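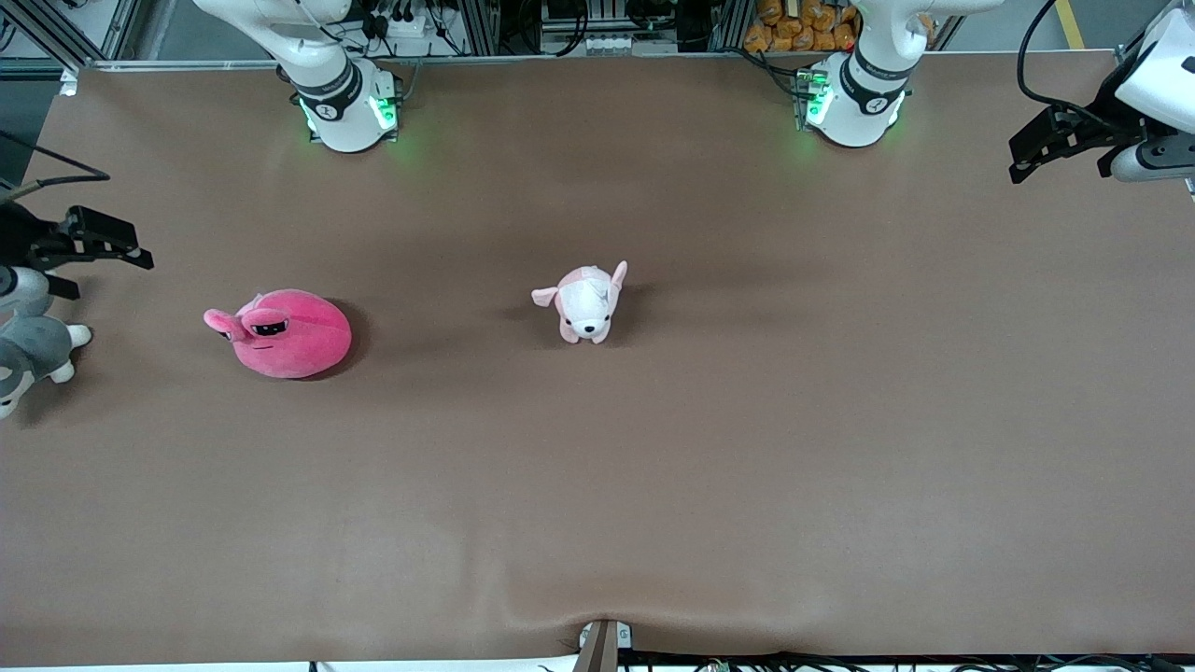

clulline65
So Nivurbridge starts its foam takeout container ban in August and my sandwich place is already charging extra for paper boxes. I'm fine with the ban, but what about packaging on everything else? A plush toy like the white and pink dog can come in more plastic than my lunch does.

Inier
Different law. And the fine is 800 bucks, so of course they charge you.

weidemann_4
Disagree – that's only after 2 warnings. Your guy is just pocketing it.

clulline65
Ha, maybe. I'll ask him.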